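3.2 Marking the storage bay

The second part of the project at Ponden dealt with how floor space is kept clear beside the storage bay. Members of the group, Gwenllian Foulkes, Palesa Mabuza and Meriem Bensaid, visited the bay on 5 occasions and recorded 113 deliveries. Cones and painted lines were compared as ways of keeping the walkway open.
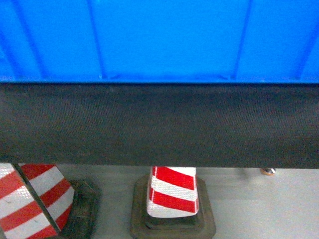 Figure 5. Red and white striped cones on the grey floor, with blue plastic and a black fabric band above.

Cones were preferred by staff at busy times, as they could be moved when the layout changed. Painted lines were judged clearer for permanent routes. The group recommends that both be used and that cone positions be agreed at the start of each shift. Costs are set out in section 4.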